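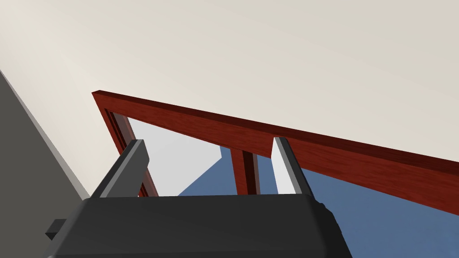
Dos dedos grises y un buen hueco entre ellos.

Empecé a leer a Epicuro por culpa de una mudanza. Tenía los libros en cajas, el internet sin instalar y un único volumen a mano, una edición bilingüe de la editorial Litano que había comprado años antes y que no había pasado del prólogo. Así que me senté en el suelo con la Carta a Meneceo, que se lee en lo que tarda en hacerse un café largo, y me enfadé bastante. ¿Cómo que la muerte no es nada para nosotros? ¡Vaya manera de despachar el asunto!

Me duró el enfado hasta junio, cuando me apunté al grupo de lectura que lleva Jean Dunbar en la librería Gillies. Somos nueve, casi todos con el lápiz en la mano, y avanzamos despacísimo (una tarde entera se nos fue en una sola frase sobre el placer). Jean insiste en que lo leamos en voz alta, y tiene razón: son cartas, están escritas a alguien, y dichas así suenan mucho menos a catecismo.

Luego está el tema de las traducciones, que me tiene obsesionada. La mía dice «imperturbabilidad» donde la de Shona Forsyth, publicada por Drimiser, dice «calma». Yo prefiero calma, aunque Forsyth dedica unas 80 páginas de notas a justificar cosas como esta y confieso que me salté unas cuantas. El libro entero tiene 198, o sea que ya os podéis imaginar lo que ocupa el griego.

Lo que más me ha gustado es lo poco que pide el hombre. Pan, agua, amigos, un jardín. En otra carta se pone contento pensando en un trocito de queso, y a mí me dio por comprar uno y llevarlo al grupo. Discutimos media hora si aquello contaba como lujo y no quedó nada en el plato.

De la muerte seguimos sin ponernos de acuerdo. Yo sigo creyendo que el argumento sirve para la propia y flojea con la de los demás, y Jean me ha mandado a leer a Lucrecio para que se me pase. Voy por el libro tercero, a las once de la noche, subrayando.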